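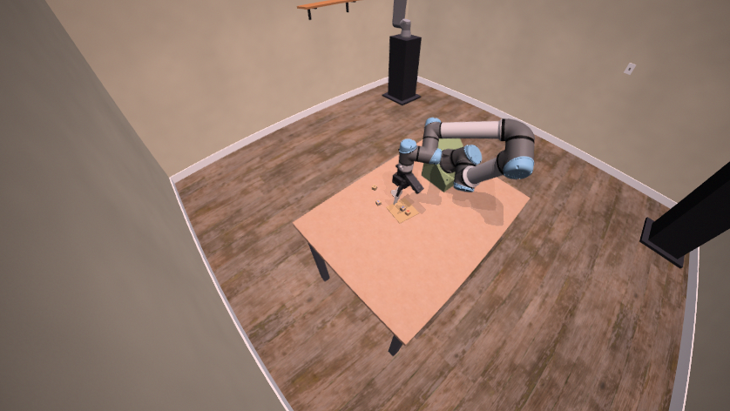

1/ Willora have traded Tipene Sutcliffe to Pirihi for Jarrah Kerslake and a second-round pick. I've had a day to think about it and I'm fine with it. Thread.

2/ Start with what Willora gave up. Sutcliffe is the best passer the club has had since I started going to games. He sees the corner shooter before the defence does. You don't replace that with one player and I don't think the front office believes they have.

3/ But he's 30 and his contract has two more years on it after this one. The last of those years is the expensive one. Pirihi can live with that because they're trying to win now. Willora aren't in that position and haven't been all season.

4/ Kerslake is the part people are grumbling about. His scoring is down, his free throws are poor, and he spent most of the winter coming off the bench behind a worse player. All true.

5/ He also guards three positions. Willora have been switching everything on the perimeter with two men who can't stay in front of anybody. Go back and watch the fourth quarter against Skikik if you want to see what that looks like. I wouldn't watch it twice.

6/ On minutes: Kerslake played 1402 of them last season and the Pirihi defence was better with him on the floor in nearly every line-up. This year the coach changed the rotation and he lost his place. I don't read much into it.

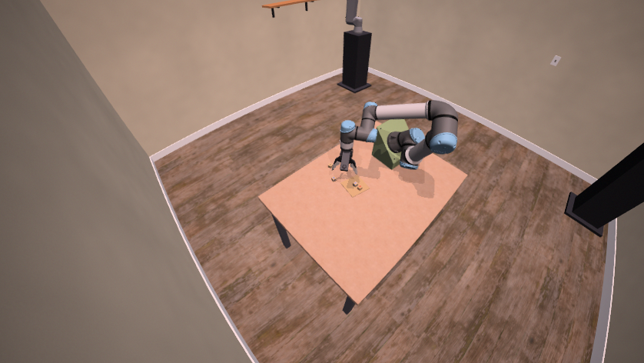
7/ The offence will be worse for a while. Somebody has to bring the ball up and the only real candidate is the rookie. He turns it over when he's trapped near halfway, and every team in the league knows it. Expect some ugly first quarters.

8/ What I'd like to see is more of the high post stuff they ran in pre-season. Ball goes to the centre at the elbow, two cutters, Kerslake spaced in the near corner. He hits that shot well enough to keep a defender honest. He doesn't hit it off the dribble, so please don't ask him to.

9/ From Pirihi's side it makes sense too. They've needed a proper point guard since the Zunimia series last May, when they went whole stretches without getting into a set. Sutcliffe fixes that straight away. They lose some defence on the wing and they'll have decided they can cover it.

10/ The pick is the bit I can't judge. If Pirihi finish where I think they will, it lands late in the round and it's a coin toss. Still better to have it than not. Willora had no second-rounder at all before this.

11/ A few people have asked if this means the coach is safe. I don't know. He was said to be against moving Sutcliffe, and he didn't look thrilled at the press conference -- but he never does.

12/ First game for Kerslake is at home to Skikik, April 2, 2022. He'll wear 17, same as he did at Pirihi. I'd start him. My guess is they bring him off the bench and he closes.

13/ Sutcliffe's first game back at our place isn't until next season. He should get a good hand when he comes. Five years, never asked out, played through that ankle when he probably shouldn't have.

14/ Replies are open if you think I've got Kerslake wrong. Please have watched him play this year first.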